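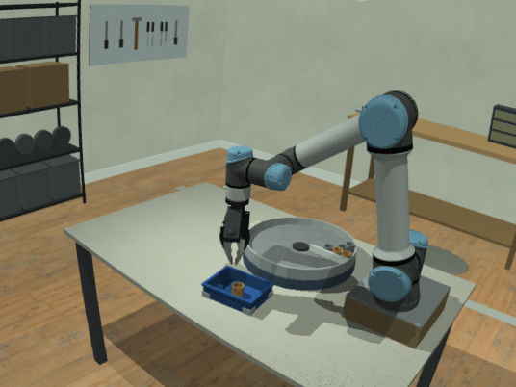 Costume Library, Custanton: July progress report
Prepared for Graham Mellor, Vanags Fund

Graham, what a month! When you approved the second half of the grant we had a room full of unsorted donations and a booking sheet taped to a door. We now have 2,852 pieces tagged and entered in the catalog, and every school in Custanton can borrow from it. Merike Lepik finished the last rack (capes, hoods and one very heavy bishop) at 7 p.m. the night before we opened bookings, and then stayed to steam the velvet.

Sorting and tagging

Everything is filed by character type first and size second. We tried it the other way around in the spring and teachers kept wandering off with half a pirate. Now a full outfit hangs together in one bag: hat, belt, top, pants, boot covers. Masks are stored flat in drawers with the eye holes facing up, so we can spot a cracked edge without lifting anything out.

Children's sizes are the strong point. Adult sizes are thinner than I'd like, especially for anyone tall, and we have far too many witches. If another library wants to trade witches for astronauts, please send them our way.

Repairs

The sewing group has been fantastic. They replaced zippers on the animal suits, rebuilt the dragon's tail with lighter stuffing, and put hook-and-loop tape on the superhero capes so they pull free if a child gets snagged on something. That last job was Merike's idea and I wish we'd done it from day one.

The foam armor is taking longer. The old paint flakes off at the elbows, and we're testing a flexible coat on two breastplates before we commit to the whole set. One looks great so far. The other is still tacky and smells like a swimming pool.
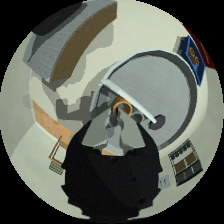 Loans and bookings

Botville Elementary took 100 outfits for its summer parade, our biggest loan yet, and the bags came back with a stack of thank-you cards in the pockets. The drama club at Enero Hall has booked the full medieval rack for its fall play. We still need a better way to handle late returns; phone calls eat up whole afternoons.

Money

Spending is on plan. Garment bags cost less than we budgeted, and with your okay I'd like to move the difference to laundry, where the fur suits are running over.

Next

Finish the armor, photograph the hats for the online catalog, and start a wig-care workshop for teachers. Merike has already picked out the worst wigs to practice on.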